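About the Herport Singers

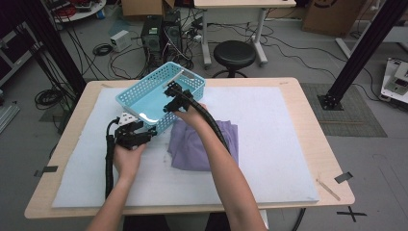 Two hand-held grippers, a blue basket and a light wooden table.

The Herport Singers is a mixed choir and a singing school in one house. We rehearse in the old customs building on the river side of Herport, two floors above the bicycle shop. The choir has four voices, from soprano to bass, and the school teaches children, beginners and adults who sang long ago and wish to come back.

How we began

The choir was started by Adanech Yimer, who moved to Herport to teach music theory at the evening college. In her first winter she asked her students to stay half an hour longer and sing one chorale together, so that they could hear the chords they had written on paper. The half hour became a full evening. The first concert was given in January, in a church where the heating had stopped, and the audience kept their coats on until the end. We still open our winter program with the same chorale.

Adanech remains our musical director. She conducts the main choir and teaches the sight-singing course, and she chooses the repertoire after listening to what the singers ask for. She does not always follow it.

What we sing

Our main work is sacred and secular music from the sixteenth century until today, mostly without instruments. Once every season we prepare a larger work with orchestra. For this we are joined by the Oltuvier Chamber Players, with whom we have a long cooperation. They bring their own organ, a small one which can be carried up the stairs by four strong basses.

We also like songs that were never printed. Several of our members grew up with other languages, and they have brought lullabies, harvest songs and wedding songs from their families. Adanech writes the arrangements by hand and the singer who brought the song teaches us the pronunciation. These pieces are collected in a folder we call Plurkara, after the refrain of the first song in it. The folder may be borrowed by other choirs, and we ask only that they send us a recording.

The library

Our music library holds 3,000 scores. A large part came to us from the Wibisono music shop when it closed its doors, and many copies still have the shop's stamp and the pencil marks of earlier owners. Please do not erase these marks. Some of the breathing signs are very good.

Members can borrow scores for one season. Visitors may read them at the long table on rehearsal evenings.

The school

We have three courses. The children's choir is for ages seven to twelve and needs no experience. The beginners' course teaches breathing, simple notation and how to hold your own part when your neighbor is singing a different one. The sight-singing course is for people who read notes slowly and would like to read them faster. All courses are taught in small groups, and each group sings two pieces at the summer concert.

Fees are paid by term. If the fee is difficult for you, write to the office and we will find a solution. Your letter is read by one person only.

Joining the choir

The main choir takes new singers twice a year. You will be asked to sing a scale, a short piece of your own choice, and a few lines that you have not seen before. It takes ten minutes. We are looking for a clear voice and a good ear, and for people who can come regularly. Tenors are welcome at any time of the year.

If we cannot offer you a place, Adanech will tell you what to practice, and you may try again at the next audition. Many of our present members came in at the second attempt.

Concerts and tickets

We sing four programs a year in Herport and usually one outside the city. Our next concert is on 23 March 2024 in the hall of the customs building, which has 147 seats. The program contains two motets, a new piece for double choir and five songs from the Plurkara folder. Tickets are sold at the office and at the door. Children under twelve enter free when they come with an adult.

The office is open on rehearsal evenings from five o'clock. The entrance is through the courtyard, by the green door, and the bell for our floor is the upper one.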